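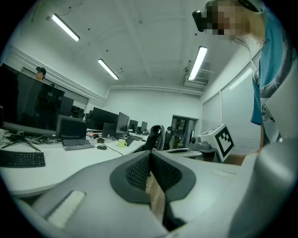 長い机のある部屋で聞いた、片づけの話

九月の午後三時、ロク・アンゲロフスキさん(Rok Angelovski)に会いに行ってきました。モニア(Monia)という小さな事務所で、部屋づくりと備品をまるごと引き受けている人です。私は他人の仕事部屋を見るのが大好きなので、もう朝からそわそわ。

白い壁に白い天井、窓には縦型の白いブラインド。そこへ白くて長い机がすっと奥へ伸びていて、思わず「白いですねえ!」と言ってしまいました。

「みんなそう言うんですよ」とロクさんは笑います。「最初は壁の一面を緑にするつもりでした。色見本まで取り寄せたんですけど、蛍光灯をつけて見たら、なんだか病院の廊下みたいで(笑)。それでやめました」

その蛍光灯、天井に細長いのが並んでいて、かなり明るいんです。まぶしくないですか、と聞いてみました。

「細かいものを触るときは、これくらいがいいんです。ねじを落としてもすぐ見つかるし。ただ、夕方に書類を読む人からは文句が出ますね。そういう人はブラインド側に座ってもらってます」

床は明るい木の色で、これがまた部屋の感じをやわらかくしています。靴音が気になりませんかと尋ねると、ロクさんは自分のかかとをこつこつ鳴らしてみせてくれました。「気になります。だから私はゴム底です」

話はやっぱり机のことになりました。ユツカ(Jutska)という家具屋さんに頼んだそうで、注文するまでにずいぶん迷ったとか。

「短い机をいくつか並べる案もあったんです。動かせるから便利でしょう。でも前にいたストールヴィル(Storville)の部屋がそうで、つなぎ目に必ず何かが挟まるんですよ。紙とか、ケーブルの先とか。あれが嫌で嫌で」

わかります! うちの食卓も天板を継ぎ足したもので、つなぎ目にパンくずがたまるんです。そう言ったら、爪楊枝より古い名刺の角のほうが取りやすい、と教わりました。帰ってすぐ試したら、よく取れました。

片づけの決まりは三つだけだそうです。使った人が戻す。戻す場所がわからないものは机の端に置く。端に置いたものは、その日の最後の人が行き先を決める。

「最後の人が損じゃないですか」と私。

「そう、だからみんな早く帰るようになりました」とロクさん。これは冗談かと思ったら、半分は本当らしいです。

備品の一覧も見せてもらいました。表の行数はなんと1,325。延長コードの一本ずつに番号がついていて、品名の横に「少し曲がっている」なんてメモまであります。書き方のお手本はヴクチェヴィッチ(Vukčević)という文具問屋のカタログだと聞いて、私もちょっと欲しくなりました。

「1,000を超えたあたりで一度あきらめかけたんです。消しゴムまで書くのかって。結局、消しゴムは書いてません。鉛筆削りは書いてあります」

その線引きはどこにあるんでしょう。聞いてみると、ロクさんはしばらく天井を見てから「なくなったとき、私が怒るかどうかかな」と答えました。

次に手をつけたいのは空調だそうです。天井の吹き出し口の近くは人によって寒がるので、風向きを変える板をつけるか、席のほうをずらすか。板の見積もりはもう取ってあって、あとは色を選ぶだけ。何色にするんですかと聞いたら、「白です」と即答でした。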